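Table and worktop check, with my comments
Posted in January by Selina Auer

I've had three messages asking what I look for when I go round the tables at the Bikthorpe rooms, so I've typed up the sheet I use, scribbles and all. It's meant for anyone doing the check before a session. Use it, change it, stick it on the wall. I do mine with a mug of tea in one hand, which Nandini Pai says is against item 6, and she's right.

BEFORE YOU START

1. Lights on, blinds up. OK.
Comment: You want light coming across the top from the side if you can get it. Straight down from the ceiling and every smear disappears. I crouch at the end of each table like somebody lining up a snooker shot!

2. Floor round the legs clear. OK.
Comment: One coat and a bag strap moved. Please use the hooks.

THE TABLE ITSELF

3. Does it rock? Lean on each corner in turn. SEE COMMENT.
Comment: Table 11 has a wobble at the window end. Jonatan Haugland wound the foot out a bit and it's better, but I wouldn't call it cured. Look at it again next time, please.

4. Edges and corners. OK.
Comment: Run a hand along, slowly. I found a rough spot on the underside of table 3 last winter with my best tights, so now I check with my fingers first.

5. Top surface: chips, scratches, lifting, stains. OK.
Comment: These pale grey tops are lovely to work at but they do hang on to a smudge. Faint marks are a pass from me as long as I can't feel anything with a fingertip. If it catches your nail, write it down and say where.

6. Drinks. FAIL (me).
Comment: Lidded cups only, and on the side shelf. I know, I know.

THINGS LEFT OUT ON TOP

7. Anything standing near an edge? Move it in.
Comment: My biggest bugbear. A tall thing near a corner gets a sleeve in it sooner or later. A hand's width from the edge is what I go by, and more for anything heavy.

8. Clear items. Look twice.
Comment: Please, please don't skip this one. Anything see-through on a light top is dreadfully easy to miss. Edgars Raudsepp put a folder down on a clear saucer in the autumn and we were picking bits out of the carpet until teatime. Get your eye down low and look for the rim, then put a coloured mat under it, or take it away.
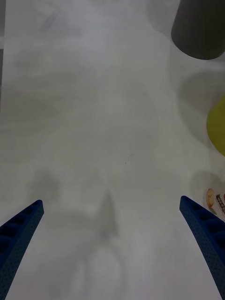 Item 8: dark round object at the top right, and below it a faint ring that looks like the rim of something clear.

9. Shadows and rings. Wipe and see.
Comment: If you can't tell whether you've got a mark or a thing, touch it gently before you go at it with the cloth. Damp cloth first, then a dry one, and no scourers on the grey tops.

10. Working space in the middle. OK.
Comment: Leave people plenty of bare table. I'd sooner have two things out than ten.

STILL TO DO

Foot on table 11, as above.
More coloured mats. Hannelore Fuchs has offered to cut some from leftover felt, bless her.
New cloths, the old ones have gone stiff.

Next check 15 minutes before doors open. If you do it instead of me, put your initials at the bottom and add your own comments, the ruder the better.

S.A.

Related
Chairs: what to check and what to let go
Where the spare mats live
Cupboard labels, second attempt

Contact the Bikthorpe rooms | © Bikthorpe | Back to top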